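Chapter 5
Baskets, Bowls, and the Trouble with Names

When I was a student I spent most of one December in the back room of a small museum in Darkitz, writing labels. I had a shelf of things to get through and a drawer of blank cards, and I thought I'd be done in a week. What slowed me down was the very first word on each card. Was it a basket? A tray? A bowl that happened to be woven? I changed my mind so often that I ran out of cards and had to start cutting up envelopes.

So let's start this chapter with the naming problem, since you'll run into it the minute you try to describe household objects for a catalog. In Chapter 4 we sorted things by what they're made of. That works nicely until two objects made of the same stuff do completely different jobs. In this chapter we'll sort by how a thing is built and how it's used, and we'll see that those two don't always agree either.

Take weaving first. Most woven containers have stakes, which run up the sides, and weavers, which travel around and pass over and under them. You can change the material completely -- willow, paper cord, plastic strand -- and the vocabulary still holds up. I love that about basket words!

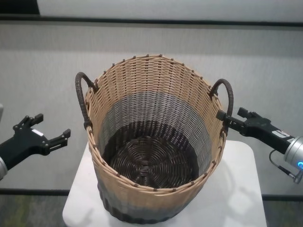 Figure 5.1 Round basket in synthetic rattan-style strands, with a coiled rim and graduated bands of color.

Look at where the bottom meets the wall in any basket you have at home. Some makers start with a flat base and bend the stakes upward. Others add fresh stakes at the edge and trim the old ones. A cataloger who knows which method was used can often say something about the tradition it came from, though please don't get carried away. I once traced a bread basket to the Vina workshops on the strength of its base alone, and I was wrong by an entire country.

Use is harder. A basket may be sold for fruit, spend years holding yarn, and end up full of phone chargers. Which of those goes on the card? The Lindemann system, which we'll be using through Chapter 11, says you record the maker's purpose first and any later use in a separate line. Asterora, an older scheme you'll still meet in smaller collections, gives you just one line and lets you choose. Its printed word list runs to 1,395 terms and has 11 for things I would simply call a basket.
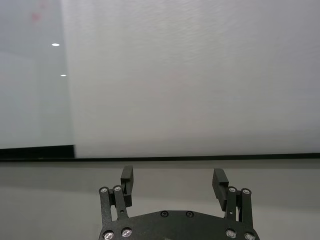

A reader of the first edition wrote to say that choosing is the whole point, and that a card with two uses on it only tells the visitor that the cataloger couldn't decide. I've thought about that letter a lot. I still prefer two lines, mostly because I've had to redo so many cards that had one, but you'll find good catalogers on both sides.

Before going on to Section 5.1, pick a container from your kitchen and write its card both ways. Keep the cards somewhere safe -- we'll need them again when we get to lids.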